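Frequently Asked Questions: Evening Certificate Programs at Texier College

We collected on this page the questions which our office receives most often from new applicants. If your question is not here, please write to the admissions desk and we will answer you in the order of arrival.

Who can apply for the evening certificates?

Any person who finished secondary school can apply. You do not need a university degree. If your school documents are in another language, we need a certified translation into English. Please do not translate them by yourself, even if your English is very good, as we cannot accept this.

Which certificates do you offer now?

At present we have four: Bookkeeping, Office Systems, Electrical Maintenance, and Early Childhood Support. The certificate in Tourism is closed for new students. Those who already started it will be able to finish with their teacher, Mr. Evaristo Maldonado.

How long does one certificate take?

Each certificate takes 8 months if you attend in the normal rhythm. Students who work on shifts may ask for the slow plan and divide the same courses over a longer time. The price stays the same in both plans, but the slow plan must be requested before the first class and not in the middle of the term.

How much does it cost?

The tuition for one certificate is $2,299. This includes the registration and the final examination. Textbooks are not included. For Bookkeeping you will need one book, and the older edition is also good. For Electrical Maintenance the reader is printed by us and you receive it at the first class without additional payment.

Can I pay in parts?

Yes. You can divide the tuition in 4 equal payments. The first one is due at registration. If a payment is late for more than seven days, your access to the student portal is stopped until we receive it, but you do not lose your place in the class. When you know that you will be late, it is better to write to Ms. Soledad Palacios in the accounts office before the due date. She can usually move it one time.

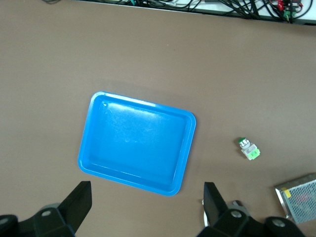
There is also a small fund for students in difficult financial situation. It covers up to one of the payments and it is not a loan. The application form is one page, and you must attach a letter in which you explain your situation in your own words. The fund is decided once per term, so late applications go to the next term.

Where do the classes take place?

Most of the classes are in the Gulatska building, on the second floor. Electrical Maintenance has its practical hours in the Girer annex, across the parking lot. The door of the annex closes at the beginning of the class, so please come a little before. If you find it closed, ring the bell and wait for the instructor.

Can I study online?

Only partly. The theory lessons of Bookkeeping and Office Systems are recorded and you can watch them later. The practical hours and all examinations are in person. For Early Childhood Support we do not record anything, because the lessons are mostly conversation in the group.

How many classes can I miss?

You can miss four evenings in one certificate without giving a reason. After that you need a document from your doctor or from your employer. Arriving after the break is counted as a missed evening.

Will the university accept my credits?

This is decided by the university and we cannot promise it. What we can do is prepare for you a transcript and the description of each course, with the hours. Mr. Bheki Jacobs, our registrar, needs one week for this. Several universities ask that the envelope comes sealed, so tell him if it is your case and do not open it.

I speak English not very well. Is this a problem?

There is a short placement conversation with Mr. Hugo Miranda before registration. It is not an examination and you cannot fail it. If he thinks that you will have difficulties with the reading, he will propose you the language support group, which is free and meets one hour before the regular classes.

When does the next term start?

Registration for the spring term closes on 1/2/24. Applications which were sent in December and did not receive an answer should be sent again, because our mailbox was full during the holidays and some messages were returned. We are sorry for this inconvenience.

Can I get my money back if I change my mind?

Before the first class, we return everything. After the second class, we return one half. Later than this no refund is possible, but you can transfer your place to the next term if you ask in writing.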